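Pultby Community Forum > Home and Garden > Electrics, heating and bills

Thread: Standby savers, are they worth it?

ArashA_Pultby
Posted Sunday, 8.14 am

Had a leaflet through the door from an outfit called Gotent. They sell a box that goes between the wall and your extension lead and "learns your habits", then turns things off for you. They say it pays for itself by spring. My brother-in-law swears by his. Has anyone on here got one, and did your bill go down by anything you could notice?

shirl_arsenault
Posted Sunday, 8.52 am

I'd want to know what "pays for itself" means before I handed over a penny. Compared with what? If you leave a big old telly, a games console and a stereo on standby all day then yes, perhaps. If you've got a lamp and a phone charger on that lead there's nothing there to save. The leaflet doesn't ask what you own, does it? Ours didn't.

Mohammadi_Rd_Afshin
Posted Sunday, 9.30 am

Same leaflet here. Small print on the back says savings are "based on a typical household", with no word on who that is. I rang the number and the lad couldn't tell me how much the box itself draws. It has a light on it and it talks to your wifi, so it must draw something.

cestmir_s
Posted Sunday, 10.05 am

I'll be the one to disagree. I've had a Gotent for 11 months and I'm happy with it. My direct debit came down at the last review. I'm lazy, I never turn things off at the wall, and the box does it for me. Why is that a con?

shirl_arsenault
Posted Sunday, 10.21 am

cestmir, didn't you say in the boiler thread that you'd had your loft done in September? Could that have something to do with it?

cestmir_s
Posted Sunday, 10.40 am

It could. But you can't prove it was the loft either.

galindo_a
Posted Sunday, 11.16 am

No, but you can measure the lead. I got a plug-in meter from Asteck, nothing fancy, it shows watts and adds up the units. I did every extension lead in the house over a week, with everything on standby as we'd normally leave it overnight. The one behind the telly came to 7 watts. The one on the work table was 2, and I suspect most of that was the printer.
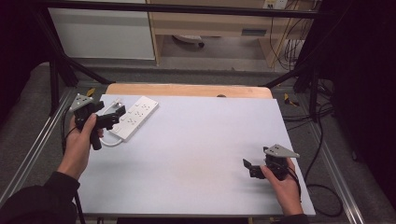 Seven watts left on all day and night for a year is a bit over 60 units. Look up what you pay per unit and work it out for yourself, then knock off the hours when the telly is on anyway, as the box can't save you those. What's left, for us, wouldn't buy the thing in a year, and I'd still have to take their word that it switches off when it says it does.

I'm not saying every house is the same. Measure first, though.

Mohammadi_Rd_Afshin
Posted Sunday, 11.33 am

How accurate are those meters at the low end? I had one years ago that read zero for a charger that was plainly warm.

galindo_a
Posted Sunday, 11.50 am

Fair point, and I wouldn't trust mine on a single charger. That's why I did a whole lead at a time and left it running for days. Even if it's out by a couple of watts the sum doesn't change much.

ArashA_Pultby
Posted Sunday, 1.07 pm

Would a lead with separate switches do the same job? I saw one in the market for a fiver.

shirl_arsenault
Posted Sunday, 1.25 pm

It would if you use the switches. I'd be wary of the market ones, mind. Check the plug has a proper fuse in it and the rating is printed on the lead somewhere. And don't put a fan heater on it, whatever the stallholder tells you.

cestmir_s
Posted Sunday, 2.02 pm

"If you use the switches." That's my whole point. You lot will use them for a fortnight and then forget. I paid for something I can't forget.

galindo_a
Posted Sunday, 2.19 pm

Then borrow my meter, cestmir. Box in for a week, box out for a week, same lead. If it's saving you nearly 20 units a month I'll say so on here.

cestmir_s
Posted Sunday, 2.31 pm

All right. But I'm not changing how I watch telly for it.

ArashA_Pultby
Posted Sunday, 5.48 pm

I'll hold off till cestmir's had his two weeks, then. Can I have the meter after him?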